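Small Things, Metal Bins

Posted by Heather Dunstan
Sep 21, 2020
Filed under: Sorting, Toys, Storage
Photos on this page: 1

This gallery page goes with the longer article on storing small mixed items. It covers open metal bins: what goes in them, how they wear, and how to empty them. The notes come first and the photo is at the bottom of the page. Click it for the larger version.

What counts as a small thing

For this page a small thing is anything that fits in one hand and has no proper home. In most houses that means plastic blocks that have come away from their set, hair items, little toys, caps and lids, game pieces and the odd broken part that might still be needed. They end up on windowsills and the bottom stair. A bin collects them until somebody has time to sort.

I don't put paper, batteries, coins or anything with a blade in these bins. Paper gets torn. Batteries go in their own box with tape over the ends. Scissors and craft knives stay in a drawer.

Why metal

I used plastic tubs for years. The Osto tub was the best of them, but the corners split after a couple of winters in the garage and I stopped buying them. Sheet metal costs more and it is noisy. You can hear every block that goes in. On the other hand, it wipes clean and doesn't hold a smell.

Sloping walls are worth looking for. Things slide down to the floor and you can get your hand in at the corners. In a straight-sided bin the smallest pieces sit tight against the wall and have to be picked out with fingernails. The drawback is that the top of the bin is wider than the bottom, so it takes up more shelf than you would guess from the floor. Measure the rim.

Check the rim for burrs before you use a new bin. Run a rag along it. If the rag catches, go over that spot with a fine file.

Scratches and scuffs

Bare metal marks quickly. The floor goes first and turns cloudy, and after that the walls pick up scrapes wherever things get dragged up the side. I get asked whether these can be polished out. You can take some of it off with a nylon pad and a little dish soap, working in one direction, but it comes back. I stopped bothering. Marks like these don't affect how the bin works. Rust does, so dry the bin after washing and look at the seams.

A sheet of felt in the bottom will cut down both the scratches and the noise. I tried felt in two bins and took it out again in February. Lint and hair stuck to it and the small toys stuck to the lint. A bare floor is easier to keep clean.

Setting up a pair

I use two bins, one behind the other. The one in front is for things waiting to be sorted. The one behind takes whatever has been dealt with. You pick up a piece, decide, and reach forward. Side by side works too, but I find I mix them up.

Push the bins together so the rims meet. If there is a gap, small pieces will find it. Bits of paper and packaging still collect along the rims, and I brush those off at the end.

Don't fill the bin. A shallow layer where you can see most of the floor is much quicker to sort than a heap. If I have a full box to get through I tip out a little at a time. Nearly 50 pieces is the most I would put in one go, and that is if they are all small blocks.

Order of sorting

Take the longest thing out first. A brush or a ruler lying across the floor hides what is under it and gets in the way of everything else.

Next take the bright pieces. Red, yellow and orange blocks show up well against gray metal. Blue and green are a bit slower. Leave clear plastic for last and tilt the bin toward a window or lamp to find it. Clear pieces are the ones most often thrown away by accident.

When you think the bin is empty, put your palm flat on the floor and sweep it into each corner. Then turn the bin over above a tray.

Ten minutes is a good length for one session. After that I start making poor decisions and putting things back where they came from.

Blocks

Chunky blocks with big round studs are easy. They go back with the building set, whichever make it is, as long as they fit. Odd shapes take longer. A block with six sides may belong to a threading set or a shape sorter, and it is worth trying it in the shape sorter before you give up on it. I keep a Kollel tray for blocks with no set. There are nine in it at the moment and I will pass them on when the tray is full.

Wash plastic blocks in warm water with dish soap and stand them stud side up on a towel. Hollow ones hold water for a surprisingly long time.

Hairbrushes

Round brushes turn up in toy bins more than any other bathroom item, at least in my house. Children carry them off. Pull the hair out before the brush goes in with anything else, or it will wrap around every small toy in there. A wide comb run along the rows gets most of it. Handles with ribs or raised grips collect dust in the grooves, and an old toothbrush will clear that.

Odd little toys

Soft or lumpy toys with no obvious set get a small bag of their own. If one hasn't been asked for by the next sort, it goes in the donation box. The McPhee bags with the zip top are the right size for this. The Sokberg ones are thinner and I only use them for blocks.

The photo

Mixed small things, one bin in front and one behind. Contents include a blue round hairbrush, a yellow building block and an orange-red block with a faceted shape.

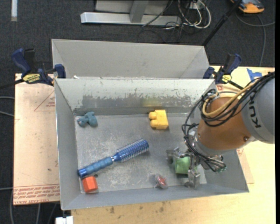 Once the bins are empty, wipe them with a damp cloth, dry them and store them upside down so they don't fill with dust. Shelf sizes and the list of trays I use are in the longer article.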